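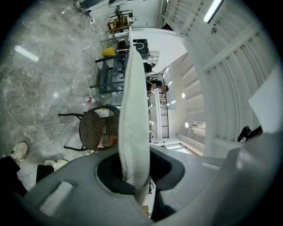 Wanted: readers for the Clerkley talking newspaper

Hello! I'm Rhona Moffat and I put together the Clerkley talking newspaper, which goes out to more than 200 listeners who can't read print, or can't read it comfortably any more. We're losing two of our regular readers in December, and I'd love to hear from anyone who fancies having a go.

You don't need a posh voice. We've got all sorts of accents on the recording already and the listeners like the mix — one lady in Rirkia rings me up to say which ones she wants more of. You do need to be able to read a page of local news out loud without racing, and to cope with the odd planning notice (sorry, they're long).

We record on Tuesday evenings at Matheson House, from 7pm until we've finished, usually a bit before nine. You'd be on every third week. It's unpaid, but I'll cover your bus fare or parking, and the biscuits are good.

If you'd sooner not read, Heather Cairns could do with a hand copying the memory sticks and packing the wallets the next morning.

To try out, pick any story from the local paper and read me a couple of minutes of it, in person or over the phone. Leave your name at the Matheson House desk and I'll ring you back — evenings are best for me.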